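Thin film and bag handling with parallel grippers: where are we?

Gidcombe Automation Forum > Handling and Grasping > Soft goods

kirklow_cell4
Posted 7:42 AM
Management wants a yes or no by October on whether two arms can take over the liner station. The job is to pick one flat translucent liner off the table, open it, drop it in the tote, and fold the rim over. One person does 700 a shift and also clears jams on the conveyor. My position is no. Rigid parts are solved. Film is not. Looking for numbers from anyone who has tried it, and the same question applies to kitchen bags, bed sheets or anything else that won't keep its shape.

zpretorius
Posted 8:15 AM
Split the job before you answer. Your tasks are:

1. Separate one sheet from the stack. Hardest step. Static and blocking will give you doubles. Use suction or an air knife, not fingers.

2. Hold the sheet by an edge with both arms and put light tension on it. Parallel fingers can do this now. A red strip along the top edge, as on this one, also gives the vision something to find, where clear film on a white table gives it very little.

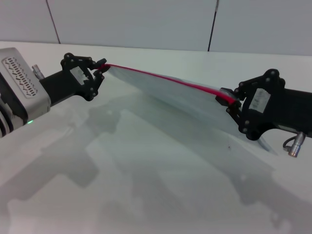
3. Open it. Two grippers pinching one edge have no third hand to pull the layers apart. You need a fixture or a puff of air.

4. Place and fold the rim. Slow, but the tote is rigid, so at least one side of the problem is known.

I would quote step 2 today, step 4 with a long cycle time, and steps 1 and 3 only with dedicated hardware.

rafferty_ro
Posted 8:31 AM
Disagree on step 2. Holding an edge is easy. Holding it with known tension is another matter. The top edge sags between the grippers in your picture and there are wrinkles at the right-hand grip. If the next step needs a straight edge, that is not good enough.

zpretorius
Posted 8:50 AM
A gentle sag is fine for a liner. He isn't heat sealing it. If you pull until it's straight you find out what the film yields at.

rafferty_ro
Posted 8:58 AM
Then write the sag tolerance into the spec. "Light tension" is not a spec.

d_kahraman
Posted 11:20 AM
We ran something close to this at Surkico. 100 attempts per film gauge, two arms, operator loading single sheets by hand so step 1 was excluded. On the heavy gauge it was acceptable. On the thin gauge we stopped at 40 because the lower part kept folding under itself when we set it down. Rubber pads helped the grip and made release worse.

kirklow_cell4
Posted 12:06 PM
What was the cycle time on the heavy gauge?

d_kahraman
Posted 12:14 PM
2 per minute, and that was a good day.

jxie
Posted 1:37 PM
For household use 2 per minute would be plenty. I don't care if a machine takes half an hour to line every bin in the house while I'm out. The shop floor has the speed problem, the home has the variety problem: every bag brand is different and the bin is never where it was.

rafferty_ro
Posted 1:49 PM
And who feeds it single bags?

jxie
Posted 1:55 PM
Bags on a perforated roll. Tearing at a perforation is a repeatable motion. Agreed that a loose stack is a no.

kirklow_cell4
Posted 3:10 PM
Roll feed is worth pricing. Our supplier offers it and it removes step 1. I'll report "no on the current stack, maybe on roll feed with an opening fixture" and ask Beaulieu for sample film in both gauges. Zodwa, can you post the air knife part number?

zpretorius
Posted 3:22 PM
Will do once I'm back at the bench. Check your compressor capacity first.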